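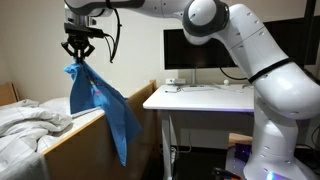 Grerkitz, Saturday, December 28, 2019

Robot safety and fault-finding, handout 6
A dropped cloth and a late stop
Course leader: Kirsten MacLeod

Read this before the practical. The case is from our own bedroom rig, where the arm picks a cloth off the bed, lifts it clear and lays it down again. The log was kept by Itsuki Nishimura, who was at the controls.

1. The task
The gripper closes on one corner of the cloth and lifts. Two fingers on one corner is a weak hold, and the cloth hangs in folds whose shape is different on every lift. The controller (Stadine, standard settings) knows how far apart the fingers are. It does not know where the rest of the cloth is. Keep that in mind for the whole of this handout.

2. What happened
The run was set for 100 lifts. Lift 19 was logged as normal. On the next one the lower part of the cloth caught on the side rail of the bed as the arm moved away. The arm kept going. The corner pulled out of the fingers, the fingers closed on nothing, and the program carried on to the laying-down step with an empty gripper.

Itsuki pressed stop on the hand panel. The arm finished the move it was in and only then stood still. It had gone on for 656 milliseconds after the press. No one was inside the marked area and nothing was damaged.

3. Faults found
There were two, and they are separate. Do not mix them up in your write-up.

Fault A, lost grip not noticed. The program checked the finger gap once, just after closing. It should check all through the lift. A cloth is thin, so the gap with cloth and the gap without it are close together, and the limit had been left at the value used for boxes.

Fault B, late stop. The button on the hand panel had been set up as a program stop, which waits for the end of the current move. It was labelled as if it were the emergency stop. The real emergency stop is wired to the arm's power and was working when tested the same afternoon.

4. What was changed
The gap is now read every 10 milliseconds during a lift, and the arm halts if it falls below the new cloth limit. The lift goes straight up until the cloth is clear of the rail, then sideways. The panel button has a new label – PROGRAM STOP – and the emergency stop is tested before each session by whoever is running it.

Still open: a snagged cloth that does not slip. The fingers hold, the gap looks right, and the arm pulls on the bed. The force limit ought to catch this but we have not tried it with bedding.

5. For the practical
Work in pairs, one at the controls and one watching the cloth. Stay outside the floor marking while the arm has power. Write down the lift number, what you saw and which stop you used.

Bring a one-page answer to this: if only Fault A had been put right in September, what would have happened on the day, and what would still be unsafe?

Reading: Beaulieu course notes, part 3, on types of stop.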